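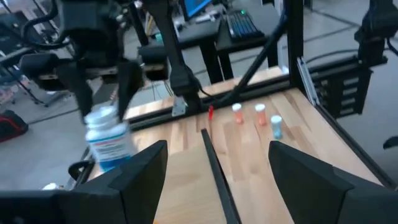

桌上这几个小药瓶，橙色和浅蓝色的，都是白盖子。

药瓶、小罐子到底放桌面还是上架子？求有经验的说说

楼主 Qiu　发表于 2019-03-27
各位好，潜水很久了，第一次开主题，话可能有点多，大家多担待。
事情是这样，我把家里的瓶瓶罐罐全部清出来重新归位。以前都塞在一个饼干铁盒里，找一瓶维生素要把整盒翻个底朝天，翻完还得一样一样塞回去，盖子常常扣不上。我妈来住的那阵子更乱，她的降压药跟我的钙片混在一起，瓶子颜色又像，老人家眼神不好，有一次差点拿错，把我吓得一晚上没睡踏实。
所以这回下了决心要弄清楚。我现在的想法是分两拨：天天要吃的留在桌面上，伸手就拿得到；隔三差五才用的、洗漱护理那一类的，统统上架子。架子选的是那种能直接立在桌上的，黑色金属框，上面一块木板，不用打孔，租房的朋友应该懂我的心情。
拿不准的有两点。一是瓶子放高了，我妈够不够得着；二是架子前面有一道横挡，矮的瓶子站在后面会被遮掉一截，标签看不全。想听听大家是怎么安排的，先谢过啦！

2楼　木瓜炖雪梨
沙发！楼主跟我家简直一模一样，我家也是铁盒派，用了好多年，前年搬家才狠心扔掉。
我的经验是药一定要在看得见的地方。我以前图好看，把药全收进抽屉，结果十天有八天忘了吃。后来买了个浅浅的小托盘，放在餐桌靠墙那头，早上倒水的时候一眼就瞧见，再也没漏过。托盘是在Tasby买的，三十块钱，擦起来也方便，洒了水拎起来倒掉就行。

3楼　Clendgate
我不太同意楼上，先说声抱歉，不是抬杠哈。
药放餐桌上，家里没有小孩当然无所谓，有小孩就真的要当心。我外甥女两岁多的时候，最爱拧各种盖子，彩色的小瓶在她眼里就是糖。所以我家凡是药，一律放高处，外面还加一道带扣的盒子。麻烦是麻烦一点，心里踏实。
再一个，很多药说明书上都写着避光、阴凉处保存，桌子要是靠窗，太阳晒一下午，瓶身摸着都是温的。楼主的桌子靠窗吗？

4楼　Qiu（楼主）
回木瓜：托盘这个主意好，我怎么没想到，抄作业了！
回Clendgate：谢谢提醒，一点不觉得是抬杠。家里没有小孩，不过过年亲戚会带孩子来，到时候得先收起来。桌子不靠窗，白天都要开灯，晒倒是晒不到。

5楼　老街豆浆
说说架子。楼主担心前面那道横挡遮标签，我倒觉得有挡比没挡强得多。我家那个三层的是光板，关门声音大一点，洗面奶就往外挪，有天半夜啪的一声掉下来，我还以为进贼了。
标签遮住了有个笨办法：在盖子上贴。拿白色的圆贴纸，写个字，“早”“晚”“妈”，从上面一看就清楚。瓶子多了也不怕，我一共贴了12个，一年了没掉几张。

6楼　半夏不是夏
贴盖子我反对！我吃过亏。家里两瓶药的盖子大小一样，我爸拧开以后随手盖错了，贴纸也就跟着跑了，后来还是看药片形状才认出来的。要贴就贴瓶身，字写大一点，贴高一点，让横挡遮不到。护肤品随便你怎么贴，药不行。

7楼　老街豆浆
楼上说得有道理，我收回一半。我家的药瓶盖子大小都不一样，所以没出过这种事。那就瓶身和盖子都贴，双保险，反正贴纸便宜。

8楼　Qiu（楼主）
回来汇报！忙活了一下午，腰都酸了，不过心情特别好。
先量后摆，这个顺序我是吃了亏才学会的。头一回买的架子，网页上写得含含糊糊，到货才发现板子比桌子还长出一截，只好退掉，来回运费都是自己出的。第二回老老实实拿卷尺量，板长624毫米，进深217毫米，两样都在纸上画好了才下单，立上去刚刚好。店家叫Hundside，给的螺丝比说明书上多两颗，挺厚道。

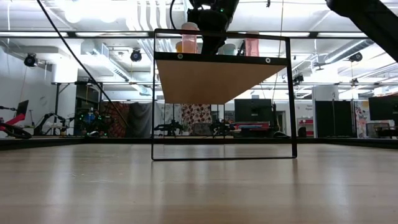
摆的时候我是这么想的，高一点的瓶子不怕横挡，半截身子露在外面，一眼就认得出；矮的小罐子就麻烦，只冒一点头，得靠颜色来认。粉的是粉的，蓝绿的是蓝绿的，黄的又是另一样，隔得开一点，伸手不会碰倒旁边的。我妈那边我打电话问过了，她说够得着，又说我小题大做，哈哈。
药我还是没往架子上放，听了半夏的话，打算都在瓶身上写大字。托盘下回去Tasby的时候带一个。

9楼　木瓜炖雪梨
恭喜恭喜！架子的木板记得时不时擦一擦，护肤品瓶底最容易留一圈印子，时间长了擦不掉，我那块板上就有好几个圈，看着怪心疼的。

10楼　Clendgate
横挡后面那条缝也容易积灰，旧牙刷刷一刷就好。
我还是那句老话，药能放高就放高，哪怕平时没孩子。亲戚上门常常不打招呼，到时候手忙脚乱，未必想得起来收。

11楼　半夏不是夏
这点我站木瓜这边。老人家吃药，拿着不方便就会偷懒不吃，比什么都要命。家里没小孩，就该照着老人的习惯来。可以弄个带提手的盒子，平时敞开放桌上，来人了一拎就走，两边都不耽误。

12楼　Clendgate
带提手的我同意，这个可以有。扣子最好挑紧一点的。

13楼　路过的番薯
插个嘴，顺便翻翻有效期吧各位。我上次整理，翻出来一瓶眼药水，开封都不知道多久了，赶紧扔了。眼药水开了封放不了太久的，跟瓶子上印的日期是两码事，开瓶那天拿笔在瓶身写一下最好。

14楼　Qiu（楼主）
番薯提醒得太及时了，我刚去翻了一遍，还真有一瓶五月就到期的，已经单独拎出来放着了。提手盒子我也去看看，谁家有好用的麻烦发个样子给我，最好盖子能整个翻过去的，我妈不爱用那种只开一半的。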